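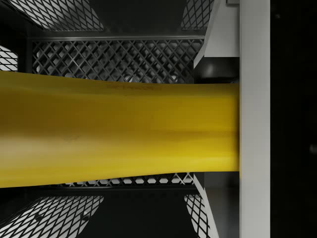

Forough Amini doubts that a ripeness date printed on fruit tells shoppers much, and says she would like to see the test results before any grocer pays for it.

News / Food & Retail
2 min read

NELIMWOOD, 12/16/20 - Grultmont today questioned claims made for Lurnik, a date-labeling plan that promises less fruit thrown out at home. The grocer tried the labels in two stores for 18 days and saw no clear drop in waste. Its supplier, Heydari, wants to add 10 more stores.

"We were told shoppers would change their habits," said Nazanin Fallahi of Grultmont. "Maybe they will. We haven't seen it yet."

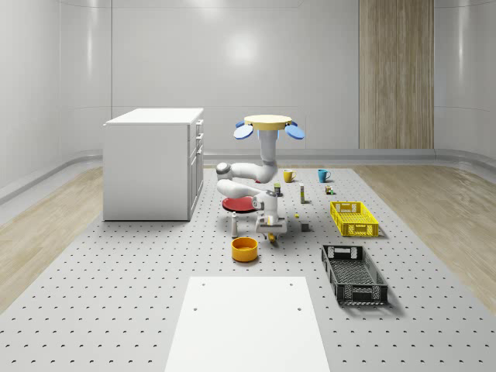 A small yellow object under the arm's gripper.

Grultmont will not extend the trial until Heydari shares its full figures - including those from stores that dropped out.

Contact: Grultmont Press Office | © Grultmont | Back to top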